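Frequently asked questions about the Haruna cabinet recordings

Updated 16 January 2021

Thank you for your interest in the cabinet work at Umthorpe. Quite a few of you have written in since we put out the call for operators, and the same things tend to come up (very sensible things, too), so we have gathered our replies on one page. If yours is missing, do write to the Nallska office and we will add it.

What is Haruna?

Haruna is our learning system for work inside electrical cabinets. It learns from examples: a person guides the robot through a job from start to finish, we save what the cameras saw along with how the arm and fingers moved, and the system studies a great pile of these until it can have a go by itself. One complete attempt at a job is what we call an example, and you will hear the word a lot if you come and work with us.

Why did you choose cabinets?

Mostly for the wiring. A block on a bare table is a fine place to begin, and we did begin there, but a cabinet asks far more of a camera and a hand. There are breakers with red toggles sitting close together, wires looping across one another in half a dozen colours, and black cable bundles that curve over the panel and get between you and the thing you want.

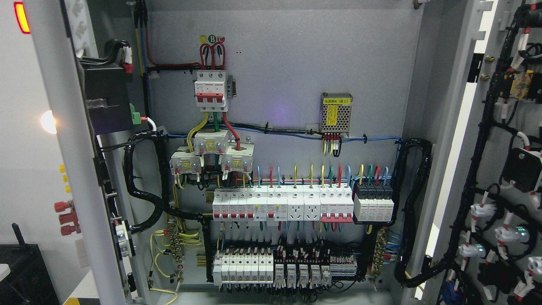
We also like that the jobs are easy to name. "Reach for the left-hand socket" or "point to the earth bar" can be written on a card, and two operators will read it the same way, or very nearly.

How many examples do you have?

At the last tally there were 786, and 702 of those had passed checking. We are aiming for 3000 by the end of August, which sounds a lot but feels less alarming once you have seen a good day's recording.

What happens to the ones that don't pass?

They are kept in a folder of their own. Some have a camera that dropped out, some were stopped halfway, and some simply had the wrong job card attached, and those last ones can often be put right and sent back for checking. A clumsy example is not a failed one, by the way. If the hand misses, comes back and tries again, we would love to keep it – the system needs to see how a person recovers.

Do I need to be an electrician?

You don't, although several of our operators have a background in it and very welcome they are. Everybody does the cabinet safety morning first. Please treat every warning sign as meant for you, and leave any change to the wiring to the site electrician.

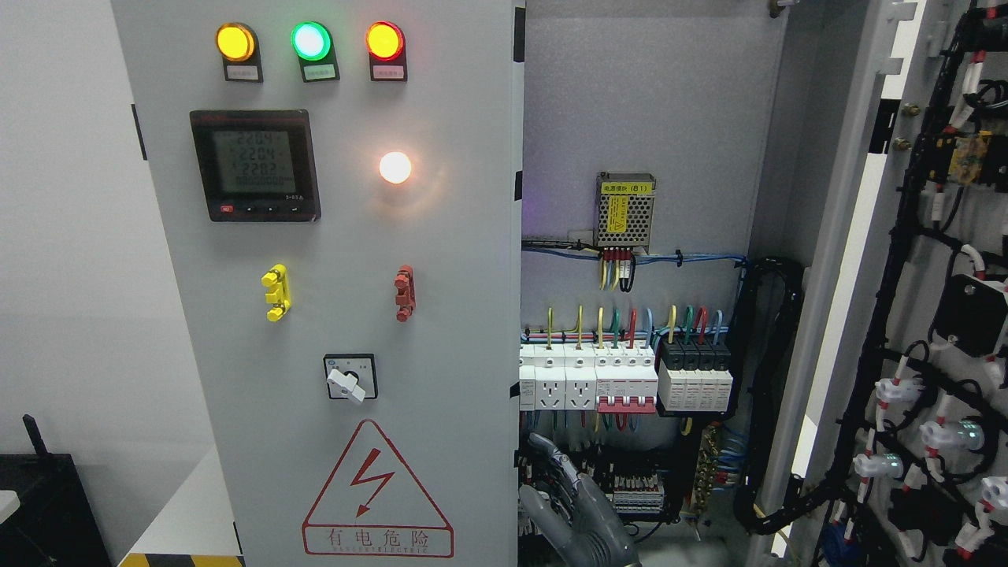
How long does one example take?

Most last about 2 minutes, plus a little while to put everything back for the next one.

Should I always move in the same way?

Please don't! Start from a different spot, come in a bit higher or lower, go slowly one time and a touch quicker the next. If every example looks alike, Haruna learns that one path and is quite lost when the cabinet door is open at a different angle.

Can I use the examples in my own work?

Schools and small groups may ask for a share of the checked set through Rirden, our file store. Tell us in a few lines what you hope to do with it, and allow us a week or so to reply.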